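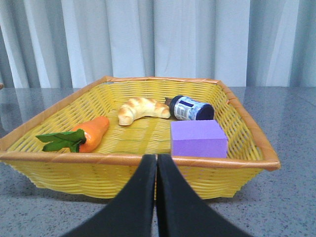
The robotics workshop at Clillow opens its doors twice a year, and the February session is the busier one. By mid-morning 174 people had signed in, most of them from small firms that pack things by hand and would like to know whether a machine could do it instead.

The arm on show was built by Ostrowski and runs on software called Pinano. Its job is simple to explain. It has to pick up everyday items of different shapes and put them where they are wanted. Visitors stood behind a rope, 2 metres back, and watched the gripper on a screen fed by the camera at its wrist.

Soft toys and foam are forgiving, the engineers said, and a jar can roll. Tape is awkward in another way.

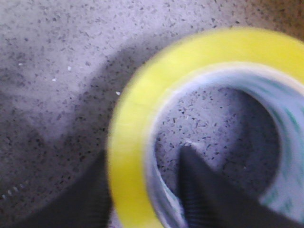 A roll is too wide for many grippers to take across the outside, so the arm has to go in through the hole with one finger and close the other against the outer edge. If the angle is wrong, the roll tips or slides away. Pinano was trained on 800 recorded attempts at this kind of grip, done by people guiding the arm themselves.

The questions were mostly practical ones. How long does it take to set up? Who fixes it? The answer to the first was 3 days, for a bench with good light. The answer to the second was less clear – Hurnus, the firm that handles servicing, has no office north of Clillow yet.
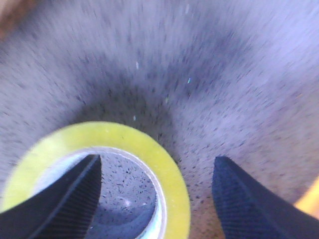 One visitor said the speed did not bother her, as her own packers are slow with tape too, but she would want to see a full shift before spending any money. The workshop is taking names for longer trials on customers' own goods.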